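12/12/2019

I have moved to Dulden two weeks ago and today I finally went to the evening class for the language. The bus took 40 minutes. I was very nervous and I arrived too early, so I walked up and down Medve Street until my nose was red.

We are 15 in the group. The teacher, Rupert Ortner, speaks slowly and writes every new word on the board. I like him, but he corrected my "r" many times and I became a little ashamed.

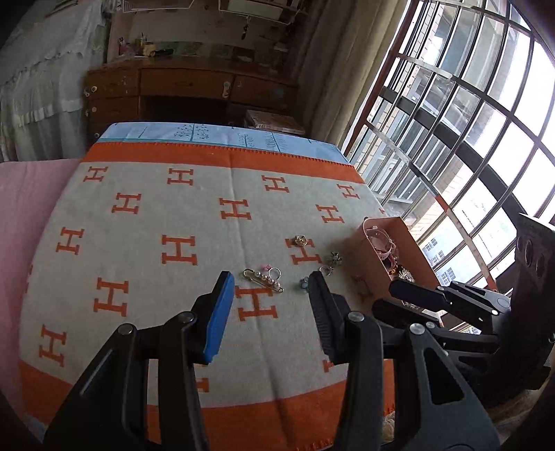 After the class I bought bread and a soup at Favevine. I tried to order in the new language and the woman answered in the same language, not in English! It is a small thing, but I was proud the whole way home.

In the evening I called my mother. She asked if I eat enough and if the room is warm. I said yes to both. The heating makes a knocking sound at night, but I did not tell her this.

Things for tomorrow:

1. Learn the verbs from page 2 and say them aloud.

2. Send the rent paper to the landlord, and write the flat number clearly.

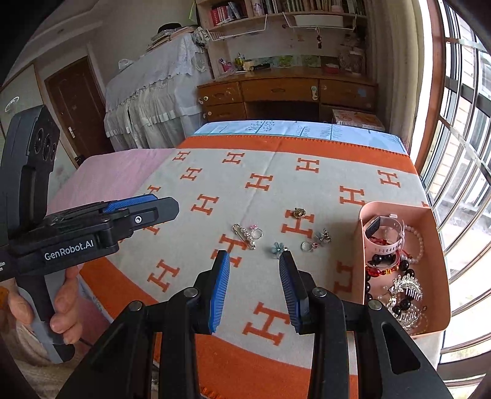 3. Ask at the bus office for the monthly ticket.

4. Write to my sister. I owe her a letter from September.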